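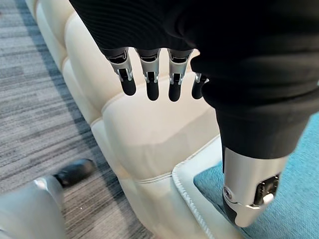
Labeling wrist-camera clips for contact, the Susturow way

Our method asks one thing of the labeler: mark when a fingertip first touches something. It sounds like an afternoon's work. Irena Tomaszewski began in July with the same opinion.

1. Open the clip in Curer and set playback to 2 frames per second. Faster is for people who enjoy relabeling.

2. Label each fingertip separately, thumb included. The thumb often gets to the furniture well before the rest, and it will not wait for you.

3. Hovering is not touching. If you can see a gap between tip and cushion, write "none". If you can't decide, write "unsure" – we keep a column for it, and it is a popular column.

4. Leather dents before you notice it denting. Step back through the clip until the creases stop changing, then mark the next frame.

5. Save every 141 clips. Maes crashes at 600, and has done so with great discipline.

Two labelers do each clip. Where they disagree, keep both answers and leave the averaging to the Grondgate script. It has fewer feelings.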